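About Drirnoto

Drirnoto is a test and evaluation company. We measure how well machines carry out household and shop-floor chores, and we publish the results. We do not build robots and we do not sell them. Our clients are manufacturers, housing providers and small workshops who want a figure before they commit money.

The company was set up by Keegan Whitelaw, formerly a production engineer, and Declan Pearce, whose background is in measurement and calibration. There are now 13 of us. Whitelaw runs the test programme and Pearce is responsible for methods and data.

What we test

Our chore list has two parts. The household part, called Urkine, covers clearing a table, sorting rubbish, folding, loading and wiping. The shop-floor part, called Lusis, covers bin picking, kitting, labelling and sweeping down a bench. Each chore has a written start state, a written end state and a time limit. A run is scored as complete, partial or failed. Any human intervention makes it a fail.

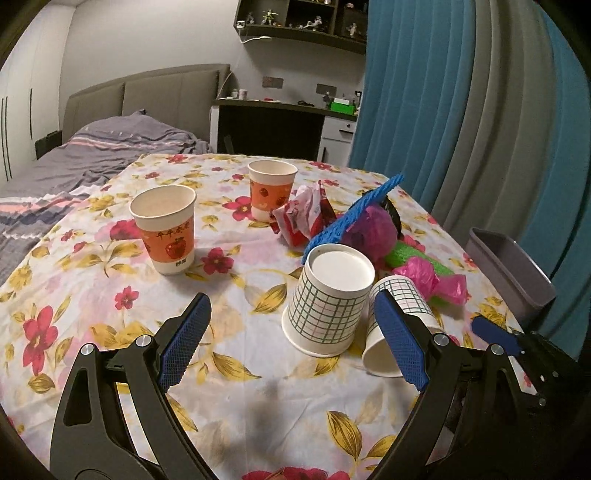
Ormsby, May

Table clearing remains the most useful chore in the Urkine list. Paper cups may be upright, inverted or on their sides, and each position calls for a different approach. An upright cup can be taken by the rim or the wall. An inverted one offers only the wall, and too much force will crush it. Crumpled plastic bags are harder again, as they have no fixed shape and tend to catch on whatever lies next to them. A patterned tablecloth adds a vision problem: printed flowers and leaves must be ignored, and printed cups must not.

Current position

We have logged 1241 scored runs. On single rigid objects in known positions, most of the machines we test are dependable. On mixed clutter they are slow, and partial scores are common. Soft plastic accounts for the largest share of failures. Of the 8 chores in Lusis, 7 have been completed by at least one machine within the time limit. Sweeping down a bench has not.

Our answer to the usual question is therefore that some chores can be handed over now, under supervision, and a whole room cannot.

Working with us

Tests are carried out at Ormsby or on the client's premises. Clients receive the full run log, including failures, and may not edit it. Methods are revised once a year, and older results are kept under the version in force at the time. Requests for a test slot should state the machine, its gripper type and the chores of interest.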